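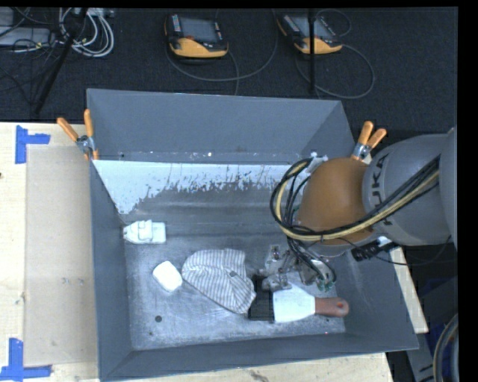 Greifzelle 9: Einrichtung und Pflege

Startseite | Werkstatt | Zellen | Galerie | Kontakt

Kategorie: Robotik > Wartung und Einrichtung

In der Halle von Clekholm läuft unsere Greifzelle mit einem KUKA-Arm, der Einzelteile aus einer großen grauen Kiste nimmt. Auf dieser Seite sammeln wir, was beim Einrichten und bei der laufenden Pflege anfällt. Die Texte stammen von Maritza Zapata, die Zelle wird gemeinsam mit der Firma Irkar betrieben. Stand: 15. Juni.

Kiste und Klemmen
Die Kiste ist mit Federklemmen mit orangefarbenen Griffen versehen. Vor jeder Schicht wird an den Klemmen gerüttelt. Gibt eine nach, wird sie neu gesetzt und danach die Lage der Kiste geprüft. Eine Verschiebung von wenigen Millimetern reicht, damit der Greifer an der Wand aufsetzt.

Klebeband auf dem Tisch
Die blauen Markierungen auf der Holzfläche bleiben, wo sie sind. Wer ein Stück ersetzen muss, klebt das neue zuerst daneben und zieht das alte dann ab.

Boden der Kiste
Kratzer und weißliche Schleifspuren sind normal und werden nicht nachlackiert. Gewischt wird trocken. Lösungsmittel bitte nicht verwenden, auch nicht bei dunklen Flecken.

Testteile
Zurzeit liegen ein weißes Spielzeugboot, ein weißer Block, eine gestreifte Stoffmütze, ein schwarzes kastenförmiges Teil und ein Spachtel in der Kiste. Die Mütze macht am meisten Arbeit – flach und faltig bietet sie dem Greifer wenig Halt. Beim Spachtel fahren wir die Klinge langsamer an als den Griff.

Kabelpaket
Am orangebraunen Gelenk hängt das Paket in einer großen Schlaufe. Sie braucht Spiel, darf aber in keiner Stellung in die Kiste geraten. Nach jeweils 222 Betriebsstunden werden die Kabel auf Scheuerstellen abgesucht, Befund ins Heft. Kabelbinder nur handfest anziehen.

Greifer
Die Befestigungen an den silbernen Haltern alle 20 Tage nachziehen. Ersatzteile bestellen wir bei Mac Carthaigh unter der Kundennummer 1871.

Bediengeräte
Beide Geräte liegen hinter der Kiste auf dem Teppichboden. Die Leitungen in weiten Bögen auslegen, ohne Knick. Eine Wandhalterung von Clesance ist für Oktober vorgesehen – bis dahin bitte nicht über die Kabel steigen, sondern außen um den Tisch gehen.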